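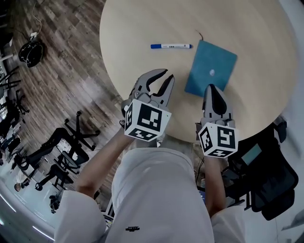

Dry-erase ink is pigment suspended in alcohol with a release agent, usually a silicone or an oil. The release agent keeps the pigment off the board so that it wipes away. When the cap is left off, the alcohol goes first and the rest stays in the tip as paste. I have been keeping two things on the round table by the office chairs for this reason: a white marker with a blue cap, and a square blue felt pad to go with it. The marker lies flat. Stored tip up, the pigment settles at the back and the first strokes come out gray.

The felt needs more care than the marker. It loads up with dry pigment and then puts it back on the board as haze. I bought 6 pads from Tirnari in September and have used one of them daily.

- Knock it against the inside of a bin after each session.
- Wash it in cool water every 16 days, no soap.
- Dry it flat — a radiator curls the corners.

Haze that survives a clean pad is residue on the board itself. Isopropyl alcohol on a cotton cloth takes it off, followed by a second cloth with plain water. I do ours after every 5 meetings. The next pad goes into use tomorrow.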